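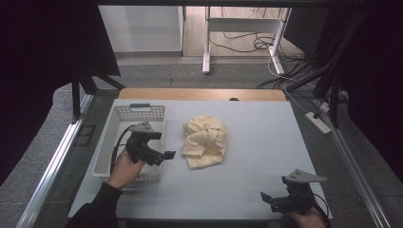
Rear sway bar kit for the Hundska Talavera wagon

Price: $95 plus shipping
Bar: 24 mm, solid, black powder coat
Fits: Hundska Talavera wagon, front wheel drive only
Made by: Plarkley
Sold by: Arnel Lagman, Zanitcombe
Page updated July 29, 2026

I've owned 3 of these wagons now and I love them, but let's be fair, they lean like a rowboat. The factory never put a bar on the back of the base model at all, and the one on the sport model is so skinny I'm surprised they bothered bolting it on. The first time I drove mine through a tight on-ramp with a full load of groceries I heard every can in the back roll over to the other side. So I put a Plarkley bar on it, and then I put one on my brother's, and people at meets started asking me where to get them, and now I keep a small pile of them in the garage and sell them from this page!

What it does

The car turns flatter and the front end pushes less. You'll feel it in the first corner. The ride over small bumps stays pretty much the way it was, but if one back wheel drops in a pothole you'll get a little more side-to-side shake than before. I got used to that in a day or so. My wife still mentions it.

I drove 572 miles to my cousin's place last October with the bar set on the soft holes, with a roof box on top and two kids in back, and the car felt way more planted in the crosswinds than it ever did stock. I was less tired at the end too (the kids weren't).

What's in the kit

The bar itself
Two end links with the nuts already on
Two polyurethane bushings and their brackets
One packet of grease - use all of it
A printed sheet from Plarkley, plus my own notes stapled to it
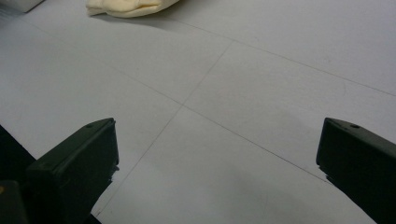
Pale gray surface, thin dark seam lines

Putting it on

You can do this in the driveway on ramps or stands. Put the back of the car up level, both sides at the same height, or the links won't line up and you'll be out there swearing at it like I was. If you've got the sport model, take the old bar off first. The link bolts rust, so soak them the night before.

Grease the inside of the bushings and slip them on the bar, then hang the bar over the exhaust from the driver's side. It only goes in one way and it'll feel like it doesn't want to. Start all the bracket bolts by hand before you tighten any. Links go on last. Final tightening happens with the car's weight back on the wheels, and the torque numbers are on the Plarkley sheet.

Soft holes or stiff holes?

The holes farthest from the middle of the bar are the soft setting. Start there. The inner ones are a lot stiffer, and on worn-out tires in the rain the back can get loose on you if you lift off the gas mid-corner. I run soft in winter and stiff in summer, and switching over is just the two link bolts.

Will it fit mine?

If it's the wagon and it's front wheel drive, yes. It won't clear the rear diff on the all wheel drive car - I've tried. I don't know about the sedan. The mounts look the same to me from underneath but I haven't bolted one up, so I won't sell you one for it unless you're okay being the test case.

Aftermarket exhausts are a maybe. Big mufflers hang right where the bar wants to be. Send me a photo from under the back bumper before you order and I'll take a look.

Shipping and returns

I ship Mondays, or you can pick up in Zanitcombe and save the postage. If it doesn't fit and you haven't scratched it all up, send it back and I'll refund the $95. You cover the return box. Spare bushings are usually in stock too, just ask when you order.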